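Worn finger pads vs. fresh ones for mesh fabric -- my results after 425 demos

Posted by takivberg_niamh

Ok so I promised a writeup back in September and people have been poking me about it. Mesh on a white tabletop, hand-held gripper, same policy setup as my last thread.

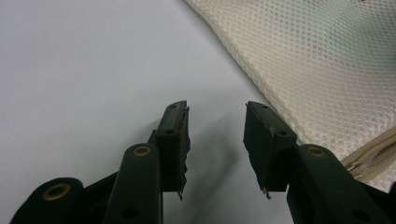

What I did

I recorded 425 demos of one task: pinch the near border of the mesh, lift, fold it over. I did 300 of them with the old pads, the ones with the ragged edges, and the rest with a fresh set. Then I trained one policy on the old-pad demos only and one on everything, and ran each for 60 trials on the arm. The arm had fresh pads on it the whole time.

The mixed policy won, fine, everybody would have guessed that. What surprised me is where the old-pad policy fell down. It was ok on the pinch! It kept closing too early on the approach, before the tips were over the fabric at all, and then it would drag its closed fingers into the mesh and push a wrinkle ahead of them. My guess is it learned to use the torn bits along the pad edge as a kind of ruler for how far away the cloth is. Take the torn bits away and it doesn't know where it is.

Happy to be told I'm wrong. Ketill Eskildsen already told me so in the hallway and said he'd come do it here too.

----

ketill_e wrote:

Here to do it. You changed two things. The fresh pads look different AND they grip different. Someone recording with chewed-up pads is going to move differently, probably push down harder and come in lower, and that goes straight into the demos. So your "ruler" story might be right but your data can't tell it apart from "the person was compensating."

Cheap test: mask the fingers out of the images, retrain on the old-pad set, see if the early closing goes away.

----

takivberg_niamh wrote:

Yeah, I thought about masking. My problem is that with mesh the fingers are sitting right next to the fabric border for most of the approach, so any mask that's big enough to hide the pads also eats the part of the cloth I care about. I could mask only the inner edges I guess? Feels fiddly but I'll try it.

On the compensating thing, I did all the recording myself and I really don't think I was pressing harder. But I would say that, wouldn't I.

----

MariannK wrote:

Can I ask a dumb one -- cream mesh on a white table, is it seeing the cloth at all? We had an awful time with pale on pale. The honeycomb pattern shows up nicely when the light is good, but flatten that out and there's not much left. I'd want to know what your policy does with a dark cloth under the mesh before I blamed the pads for anything.

Also the shadow. With a surface that plain, the gripper's own shadow is a really strong depth cue. Did your lighting move between the two sets?

----

takivberg_niamh wrote:

Not dumb! Same room, same overhead light, but I didn't log it, so I can't swear to it. The shadow is a good point and it makes me less sure about my ruler idea. Ugh.

----

keogh_r wrote:

Going to disagree with Mariann a little. We ran pale on pale on the Flotis rig for months and the policy was fine with it. It found the weave, or the strap, or whatever else had an edge. Which brings me to my question: did you keep the strap in the same place every time? That cream tape along the border is a much easier thing to lock onto than the mesh. If it was always off to the right in the old-pad set, I'd bet on that before pads or shadows.

----

takivberg_niamh wrote:

Róisín, no, I turned the fabric between demos in both sets. I'll check the spread though, turning it by hand isn't the same as turning it evenly.

----

ketill_e wrote:

So that's pads, posture, light and strap. Put the old pads on the arm and rerun the old-pad policy. That's an afternoon and no retraining. If the early closing disappears, I'll give you the visual part, and we can fight over shadows later.

----

MariannK wrote:

+1 to that, much better than masking. I'd still do the dark cloth.

----

takivberg_niamh wrote:

Ok, doing Ketill's one first. I need to dig the old pads out of the drawer and hope they survive another 60 runs. Will post numbers in this thread, and the strap positions too once I've gone through the recordings.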